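Search this site
Search
Enter keywords

About Stovwood

Stovwood records demonstrations of household tasks for robot learning. An operator performs a task through a robot arm, by hand guidance or by remote control, and the motion, gripper state and camera video are stored together as one episode. Customers train their own control policies on the episodes. We do not build arms and we do not sell trained models.

The company was started by Hortensia Cuadros, who still directs data collection. Ishbel Gillies runs the hardware group and writes the calibration procedures. We employ 20 people, most of them operators.

How we record

Hand guidance is used for short tasks with contact, such as opening a drawer or pressing a lever. The arm is put in a compliant mode and the operator moves it through the task by the wrist. These episodes are then replayed without the operator, so that no hands appear in the training video.

Remote control is used for everything longer. The operator sits at a second station and moves a small leader arm, which the working arm follows. Gripper opening is set by a trigger. An episode is kept whether or not the task was completed, and failures are labeled at the step where they occurred.

Our kitchen sets are furnished with ordinary appliances and food packaging. A counter may hold a toaster, a toaster oven, a cutting board, canisters and a plate of fruit on top of a small drawer cabinet. Reaching one object without disturbing its neighbors is part of the task, and operators are trained to plan the approach before they close the gripper.
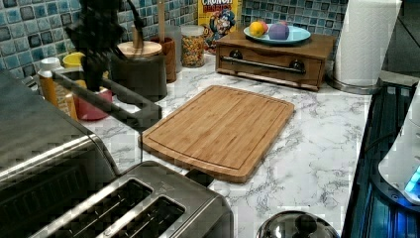
What we deliver

The current household set, Plurari, contains 3,063 episodes covering 37 tasks. Each episode includes joint positions, gripper commands, synchronized video, a written task instruction and an outcome label. Camera calibration is repeated at the start of every shift and supplied with the data.

Custom sets are recorded to a written task sheet. Start positions, object substitutions and the limits on operator corrections are agreed before recording begins. Files can be delivered in our own format, Stondaten, or converted on request. The Stondaten reader is documented and may be used without a license fee.

Operators

New operators complete a practice course on the Rengifo station before they record for customers. Their practice episodes are reviewed for hesitation, unneeded regrasping and contact force, and are never included in a delivered set.

Last updated: 26 May 2022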